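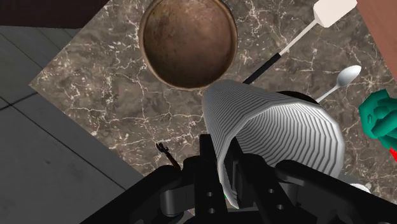
How long should a marble or stone-look tabletop be left alone after sealing?

Leave it for 12 hours before you put anything on it, and for 3 days before you wipe it with anything other than a dry cloth. If the room is cold or damp, allow a full week.

Section 7. Sealing and looking after your Gustia tabletop

This section covers all Gustia tops sold with the Plosturon base. It replaces the sheet packed with tables delivered before Dec 1, 2018. If your top has a factory finish (look for a small F after the part number on the underside), skip to 7.4. Factory-finished tops must not be sealed at home.

7.1 What you need

Biltuner stone sealer, one can
Two lint-free cloths
A soft brush or a dry paintbrush
Mild dish soap and warm water
Masking tape
Rubber gloves

One can covers a dining top with two coats. The 304 extension leaf needs its own can.

CAUTION: Sealer gives off fumes. Open the windows and keep children and pets out of the room until the smell has gone. Do not work near a lit stove, heater or candle.

7.2 Preparing the surface

1. Clear the table and move the chairs back far enough that you can walk all the way around.

2. Brush off crumbs and grit. Pay attention to the corners and to the groove where the leaf joins the main top.

3. Wash with warm water and a few drops of dish soap. Rinse with clean water and dry with a cloth.

4. Let the top dry overnight. Stone holds water below the surface even when it feels dry to the hand.

5. Run masking tape along the underside of the edge where the top meets the base. Sealer will leave a dull mark on the painted metal.

Note: Old wax or furniture polish has to come off before sealing. Dish soap will not remove it. Use a wax remover made for stone, and test it first on the underside.

Testing the top

Put a teaspoon of water on the surface and wait ten minutes. If the stone under the water turns darker, the top needs sealing. If the water sits in a bead and the color stays the same, the old seal is still good and you can stop here. Try the test in two or three places, including the spot where people usually eat. The middle of the table often passes when the edges do not.

7.3 Applying the sealer

1. Put on gloves. Shake the can for one minute.

2. Pour a small amount onto a folded cloth. Do not pour sealer straight onto the stone.

3. Wipe it on in overlapping strips, working from one short end to the other. Keep the edge of each strip wet until the next one is down.

4. Wait ten minutes. The surface should look damp but not pooled.

5. Wipe off everything that has not soaked in, using the second cloth. Turn the cloth often.

6. Wait two hours, then repeat steps 2 to 5 for the second coat.

7. Remove the tape while the second coat is still fresh.

CAUTION: Sealer left to dry on the surface turns cloudy and sticky. If this happens, wet a cloth with a little fresh sealer, rub the cloudy area until it softens, and wipe it dry at once.

Lay used cloths out flat outdoors until they are stiff, then put them in the trash. Bundled cloths can heat up and catch fire.

7.4 Daily care

Wipe with a damp cloth and dry afterward. Lemon juice, vinegar, wine and tomato will etch natural marble whether it is sealed or not, so blot spills right away. Sealing slows down stains. It does not stop acid marks.

Use a trivet under pans and teapots. Put felt dots under vases, lamps and anything with an unglazed foot. Do not drag heavy dishes.

Do not use bleach, scouring powder, glass cleaner or bathroom spray.

7.5 When to seal again

Repeat the water test once a year. March is a good time in most homes, when the heating is going off and the windows can be left open. Tables used for every meal may need sealing sooner than those in a room used only for guests.

7.6 Chips and deep scratches

Do not fill chips with household glue, which yellows. Eshun repair kits come in four shades and can be ordered with the part number from the underside of your top. For damage longer than a finger, contact the workshop and ask for Araba Frimpong (repairs) or Seidu Quansah (replacement tops). Have your order number ready and send a photo taken in daylight, with a coin next to the damage for scale.

Base adjustment and leveling feet are covered in Section 8.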